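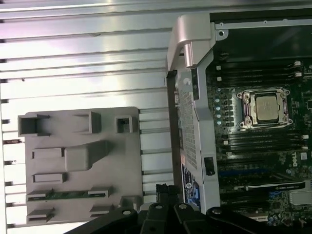
Has the robot taken anyone's job at our place? It's taken the bits of the job we used to moan about, and so far we've all still got a locker.

I've been at the Lusham workshop long enough to remember when stripping down old workstations meant a screwdriver, a mug of tea and sore thumbs by dinner time. We had 200 machines in from Prosby in December and I honestly thought my wrists would drop off! Now the arm does a fair bit of the reaching in, and I do more of the deciding (is that processor worth keeping, is that graphics card going to Fetevano or on the scrap pile).

I do miss the chat. With four of us round one bench you'd hear about everybody's weekend, and now we're spread out, one to a station, and you have to shout. On the other hand I've learned to set up a job myself, which I'd never have put my name down for. It took 18 shifts before I stopped jumping when it moved – my daughter thinks that's hilarious.

The pay's gone up 40 pence an hour for those who did the training. I'd have liked more, but there we are. Anyway, tea's on, more soon.

Comments

SparePartsSue: Same at ours, it's the quiet I can't get used to!

bench_monkey: 40p?? They're having a laugh. Glad your wrists are better though.

© 2019 Notes From The Bench | Contact me | Back to top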